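Counter and Cloth Notes: The Wikgate Kitchenette

Filed under: Surfaces, Upkeep
Page 2 of the Wikgate set

The kitchenette at Wikgate is a single run of counter with a sink at one end. It was refitted in May under the Nimis upkeep plan, which covers surfaces, sink fittings and wall plates but leaves the upper cabinets to the building. Notes on the floor and the refrigerator are on page 3.

The counter is pale with a fine dark speckle. A speckled finish hides crumbs and dried drops well, so inspection by eye from standing height is unreliable. The plan calls for a low viewing angle and a dry palm pass after each wipe. Cloths are graded on the counter itself, laid out on the surface, before they go to the wash bin or the discard bin.
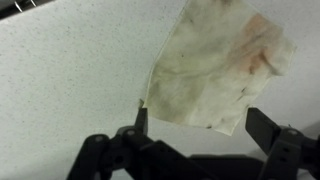 Cloth on the speckled counter. Gray-green soiling over the left and center, salmon-colored stain at upper right.

Grading has three levels. Grade A is light overall gray with no distinct stain; wash and return. Grade B is one distinct stain or heavy smudging over part of the cloth; wash separately, inspect, return if the stain has faded. Grade C is heavy smudging together with a distinct stain; discard. Edge condition is recorded but does not change the grade unless threads come away in the hand.

The cloths are Eberhard light-duty, bought in cartons of 300. Wikgate goes through 600 a year, most of them in the colder months when more people eat indoors. A trial of a heavier cloth from Ekska was stopped after one carton. It held more water than the light-duty cloth and left a film on the counter that needed a second pass.

Wiping order runs from the far end of the counter toward the sink. Items standing on the counter are lifted, wiped under, and put back in the same position. Cables are lifted by hand and wiped with a damp cloth folded in four, never sprayed. Anything mounted on the wall is dusted on Tuesday, outlets and plates with a dry cloth only.
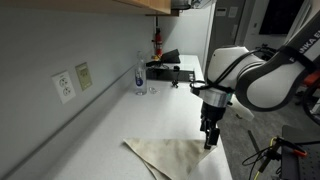

The back of the counter takes longer than the front. Dust collects along the line where the counter meets the wall, and a flat cloth rides over it. Fold the cloth to a point and draw it along the joint in one direction. If residue remains, use a soft nylon brush and repeat. Abrasive pads are not permitted on any part of the counter, including the joint.

Clearance at the fire extinguisher is a standing item on the checklist. Objects on the counter should not block a straight reach to the handle. The bracket is dusted but not loosened.

Brown marks are logged separately from general soiling. Coffee and tea are the usual sources and both lift with warm water and a drop of dish liquid if treated the same day. Older marks get a paste of baking soda and water, left for a few minutes, then rinsed with a clean cloth. Do not reuse the cloth that made the first pass. A loaded cloth puts a thin stain back down along its edge, and on a pale surface this dries as a faint outline. 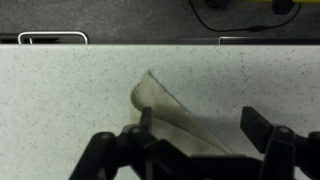
Beige cloth, partly lifted and folded. Darker band along the left side, with a faint brownish stain on the counter next to it.

Lifting technique matters with thin cloths. Pick up from one side and fold inward so that the soiled face is enclosed, then carry the cloth to the bin over the counter, not over the floor. Dragging a soiled cloth to the front edge defeats the wipe.

The faucet base and the low lip along the wall come last. Both are wiped with a fresh cloth and then dried. Hard water at Wikgate leaves scale on the faucet within a week. A cloth soaked in white vinegar and wrapped around the base clears light scale; heavier scale is logged for the plumber. Keep vinegar off the counter and rinse any drips at once.

Loose paper is lifted before any wet work starts. Ink can transfer to a damp surface, and the speckle makes the transfer hard to see until it has set.
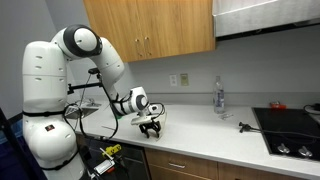 Can bleach be used on the speckled counter?
Only diluted, and only on marks that have not responded to baking soda paste. Test a small area near the wall first, rinse twice with clean water, and never combine it with the vinegar used on the faucet.

Next page: Floor and refrigerator
Back to: Wikgate index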